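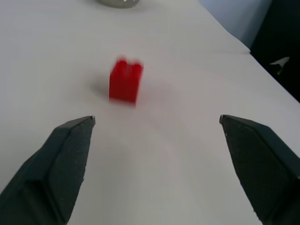

Interlocking building blocks are construction toys made of small pieces that hold together by friction and can be pulled apart by hand. Most modern blocks are molded in plastic, although wood, rubber, metal and pressed paper have all been used. They are sold for home play and are also found in classrooms, clinics, design offices and exhibitions.

Terminology

In everyday American usage, "block" and "brick" are used for the same object. Makers and collectors tend to be stricter. A brick is a piece of full height, a plate is a thinner piece used for floors and fine adjustments in height, and a tile is a thin piece with a smooth top. The raised knobs on the upper surface are called studs, and the hollow parts beneath that receive them are called sockets or tubes. A piece is usually named by its studs, counted first across the width and then along the length.

Design

The basic principle is known as an interference fit. The studs are made very slightly larger than the space they enter, so that the walls of the upper piece bend outward by a tiny amount when the two are pressed together. The grip comes from the plastic trying to return to its original shape. If the fit is too tight, young children cannot separate the pieces. If it is too loose, tall models sag or fall.

Blocks for toddlers are larger, with wide studs, rounded corners and a lighter grip. Sets for older users contain smaller pieces, including hinges, axles, arches and sloped parts for roofs. Pieces from different makers may look alike and still fail to hold, as small differences in stud height or spacing add up quickly over a long wall.

Manufacture

Plastic blocks are normally made by injection molding. Plastic pellets are dried, melted and forced under pressure into a steel mold, where the material cools before the finished parts are pushed out. Color is added to the pellets before melting, so that scratches do not expose a different shade underneath. A small mark is often left where the plastic entered the mold. On many blocks it is placed inside the piece or on top of a stud.

The choice of plastic affects both feel and sound. Harder plastics keep their shape well and give a sharp click on joining. Softer ones are quieter and less likely to crack when dropped, but their grip weakens sooner. Molds are costly and wear slowly, and worn molds are a common cause of parts that fit poorly.

Regional example: the Clillero works

The town of Clillero was for many years a center of small-scale block making. Its main producer, Ternine, began with wooden pegs and spools and later turned to molded blocks, sold under the name Lo. The Lo range was built on a grid of 4 studs by 4, and its base plates were made in the same proportion. At its height the catalog listed 3095 separate parts, counting each color of a given shape as its own entry.

Ternine sold most of its output to schools, in plain cartons of 1000 pieces. The cartons came without printed models to copy – teachers were expected to supply their own exercises – and a thin booklet of wall patterns was the only guide included. Production later passed to Furnuvix, which reduced the range to three block sizes and closed the spool workshop. The older Lo pieces have a slightly deeper socket than the Furnuvix ones, and collectors commonly use this feature to tell them apart. Part of the original works is now a town museum, open from May until the end of the school summer break.

Use in education

Blocks are widely used in early mathematics teaching. Pieces of different lengths can stand for numbers, and joining them gives a visible form to addition, fractions and simple area problems. In language teaching, one student may describe a model while another builds it without seeing the original. Occupational therapists also use blocks in exercises for grip strength and hand control.

Care and storage

Plastic blocks can be washed in warm water with mild soap and left to air dry with the studs facing up. High heat may warp thin plates. Direct sunlight turns white and gray pieces yellow over time and can make clear ones brittle. Sorting by shape is generally considered more practical than sorting by color, as the eye picks out a color in a mixed drawer more easily than a shape.

See also

Construction set
Injection molding
Wooden toy
Modular design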